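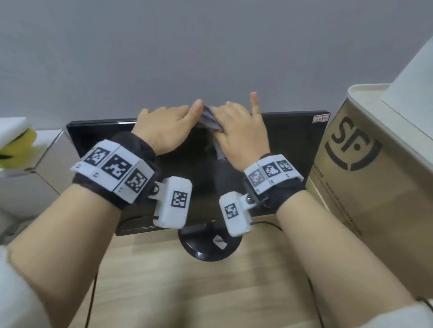
El negocio de tener la pantalla limpia

En julio compré cuatro productos para limpiar monitores. El más caro, el kit Oldale, venía en una caja con ventanita, dos paños y un líquido de 30 mililitros que prometía «restaurar la profundidad del negro». Mi monitor tiene siete años. No recuerdo que su negro tuviera profundidad alguna.

El sector vive de una superficie que con la pantalla encendida casi no miramos. Basta apagarla para descubrir los dedos, el polvo y ese churrete vertical que dejó el último intento de limpieza. Ahí entra Gurkeck con su espray «antihuellas», y Abdella con una toallita que, según el envoltorio, retiene el polvo durante 500 pasadas. Pregunté a la empresa cómo habían contado las pasadas. Me mandaron un catálogo.

Radoslava Procházka lleva media vida reparando pantallas en un taller de barrio y no vende líquidos. «La mayoría de los paneles que me traen manchados los ha estropeado alguien que quería limpiarlos», me dijo. Su método cabe en una línea: monitor apagado, paño de microfibra seco, doblado, y sin apretar. Si la mancha se resiste, agua destilada en el paño, nunca sobre el cristal. El papel de cocina lo tiene prohibido en el taller.

También insiste en el canto superior, donde el polvo se acumula y acaba cayendo sobre el panel. Se empieza por ahí y se baja. La base, al final, con otro paño o con la cara limpia del mismo.

Probé las dos vías durante una semana. El espray Gurkeck dejó un velo azulado que tardé una tarde en quitar. La toallita Abdella cumplió, aunque no mejor que el trapo de las gafas. El cuarto producto, un rodillo adhesivo de Runwood que cuesta 169 coronas, se quedó pegado al marco y soltó pelusa.

El kit Oldale limpia bien si uno prescinde del líquido. Los dos paños son correctos, y sueltos se encuentran en cualquier droguería por bastante menos.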